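Soldale Shared House - Minutes of the Residents' Meeting
2025-06-16, ground floor kitchen

Minutes of the April meeting were approved with one change. "Savings" under the water item now reads "expected savings".

Water bill
The bill for the quarter came to 1171, against a promise in April that the new Flono shower heads would bring it down. It has not come down. The supplier's leaflet says to allow two quarters. Several residents asked why the leaflet did not say so before we bought them. No one had an answer. Item stays open.

Laundry room
Namano has offered to swap both dryers for a pay-by-phone model at no charge to the house. The meeting wanted to know what "no charge" covers, as the draft contract has a monthly service line left blank. Agreed not to sign anything with a blank in it. The house will write back and ask for the full figure.

Furtună booking app
A trial was proposed for the guest room and the roof. Those in favor said the paper calendar gets lost. Those against said it has been lost once, and that the app costs 109 a year. Vote: tied. The paper calendar stays for now, on a shorter string.

Kitchen
The cleaning rota was discussed again - at more length than the water bill. The new rota looks a lot like the old rota with colors added. It was adopted anyway, with a review at the next meeting. Sponges are to go in the wire rack after use and not be left in the sink.

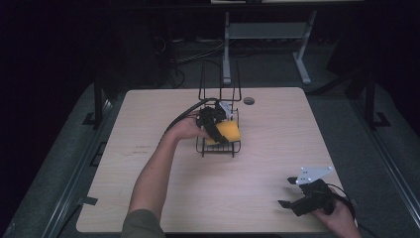 A request for a second fridge was turned down. The last time the house got more shelf space, it filled up with jars inside a month, and the meeting saw no reason to expect better this time. Residents are asked to label food with a room number. Unlabeled food may be thrown out, though it was noted that this rule already exists and has never been used.

Any other business
The bike shed lock sticks. Oil has been tried. A quote for a new lock will be brought to the next meeting, date to be set.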